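WARD NOTES: Library levy goes to the ballot, two council seats open

The Holtton Town Council voted in September to place the library levy renewal on the November ballot. The current levy runs out at the end of next year. If voters turn down the renewal, the council can bring it back in the spring, but only once.

Adaeze Aliyu, who has held the Ward 4 seat for two terms, is not running again. She told the ward meeting she wants to finish her work on the storm drain plan before she leaves and will stay on the planning board if the next council will have her. Two people have filed for the seat so far.

Garba Ezeani is a retired bus dispatcher and has lived on Zover Street since 1998. He ran for the same seat four years ago and lost to Aliyu by 263 votes. His main issues are sidewalk repair and the bus route to the county hospital, which was cut back to weekday mornings last winter.

Amarachi Akande teaches math at the middle school and is serving her first term on the parks board. She wants the council to post its draft budget a month earlier than it does now, and she supports the levy. Her brother Oluwaseun Akande is managing her campaign. Lawn signs can be picked up from his porch on Iyamu Road any evening after 6:00.

ALSO: The at-large seat is open because of a resignation. The council will appoint someone to serve until the election, and the winner in November will finish the rest of the term. Applications for the appointment are at the town clerk's desk. You do not have to apply for the appointment in order to run. 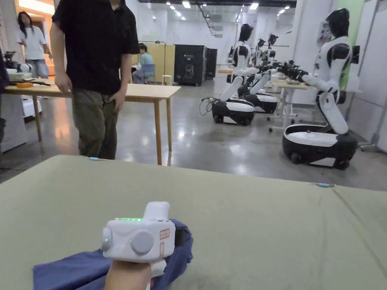 Page last updated: October, 9:40 a.m.

The candidate forum will be in the Eterside Grange hall, doors at 6:30 p.m. and first question at 7:00. Each candidate gets two minutes to open. Questions must be written on cards, which will be handed out at the door. Urmila Solanki will moderate. She moderated the school board forum in the spring and kept it on time, and she has asked us to say that she will not read questions aimed at one candidate only. Parking is behind the hall. The gravel lot across the road belongs to the feed store and they have asked us not to use it.

Petition check: The petition to put the Eterside zoning change to a public vote came back from the clerk with 328 valid signatures. It needed 300. Some people signed with a P.O. box and those lines were thrown out, so please use your street address on anything you sign from now on. The question will be on the back of the ballot. A yes vote keeps the zoning as it is. A no vote allows the change the council approved in June. We have had several calls from people who had this the wrong way around.

Voter registration: You can register at the clerk's office, at the library, or by mail. If you have moved within Holtton since the last election you need to update your address, even if you stayed in the same ward. The ward lines were redrawn, and the north side of Iyamu Road is now in Ward 4. The south side is still in Ward 3.

Campaign limits: A candidate for ward council may spend up to $2,000 before having to file the long form. Below that, the short form is enough. Both are due at the clerk's office by 4:30 p.m. on the deadline date, and a postmark does not count. Ezeani has filed the short form. Akande has said she expects to file the long one.

Poll workers are still needed for the early shift at the Grange hall and for the closing shift at the fire station. The shifts are paid, and training takes one evening. Call the clerk's office and ask for the election desk. High school seniors can work if they have a signed form from the school.

Correction: Our last issue said the parks board had voted on the Zover Street ball field lights. It heard a report on the lights but took no vote. The item is on the agenda for its next meeting.

Items for the next newsletter should reach us by the 20th. Please keep them under 150 words and include a phone number.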